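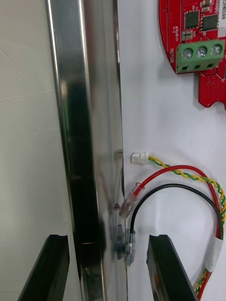

Screw terminals and a crimped lead: small parts that a person can still undo.

I have been thinking a good deal lately about wires, and I blame my neighbor Jucélia Toledo, who came over one evening in November with a dead ceiling fan in her arms and asked me whether it was worth opening up or whether she should just put it out with the trash. I said open it, of course (I always say open it, my family will tell you this is a fault). So we cleared off the kitchen table, made a pot of coffee, and got the cover off with 3 screws and a butter knife. Inside was a solid block of hard gray resin with two leads coming out of it. There was nothing to unscrew and nothing to unplug, and at that point we drank the coffee and talked about her sister.

I'd like to make a case for the screw terminal. It is a humble thing, a little green block with a row of screw heads on top and a row of openings down the front. You put a stripped wire in the opening, you turn the screw, and the wire stays put for years. When something goes wrong you turn the screw the other way. My father wired half the barns outside Ralthorpe with a pocket screwdriver and a roll of tape, and there are places out there where you can still open a box and follow his thinking from one wire to the next, red here, black there, a loop of slack left over for whoever came after him.

I taught evening classes in small repairs for a long while, and the first hour was always about stripping wire. People came wanting to fix a mixer or a lamp and were a little put out to be handed a scrap of cable and told to bare the end without nicking it. Too short and it won't seat,
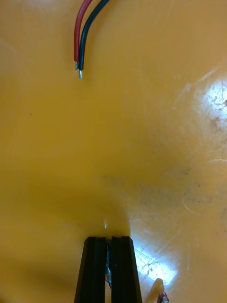
too long and you have bright metal showing where it has no business showing, with its neighbor an eyelash away. Wael Tawfik, who took the class with me twice because he liked the company, used to line his practice pieces up along the windowsill, and by the end of the term they were lovely! I still have a few in a jar.

Now, I know what the manufacturers will say, because I wrote to one. A very polite letter came back from Grgić telling me that sealed units are cheaper to make and that customers don't ask to get inside them. I believe the first part. As for the second, I think customers stopped asking about the time they stopped being able to, and it seems a bit much to hold it against them now.

The other thing I'd put in a word for is the tray. Daiane Paiva taught me that one, years ago, at her bench in the back of the old Istach shop: paper down first, then the parts laid out with space between them, the boards in one bin and the coils in another. I thought it was fussy. Then I lost a spring the size of a grain of rice in a shag rug, and I have been fussy ever since. A repair goes much better when you can see everything you have, and a thing that was built out of separate parts lets you do that.

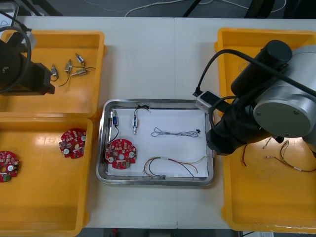 Boards, coils and wiring, sorted into yellow bins and a paper-lined tray.

So if you are shopping for a fan this winter, or a mixer, or a heater for the porch, turn it over in the store and look for screws. Ask the clerk whether the motor can be replaced by itself. You may get a funny look, as I did, and you may hold up the line a little. Jucélia asked, in the end, and it took her two stores, but the new fan has a cover that comes off and a terminal block underneath, and she called me at nine at night to tell me what color it was.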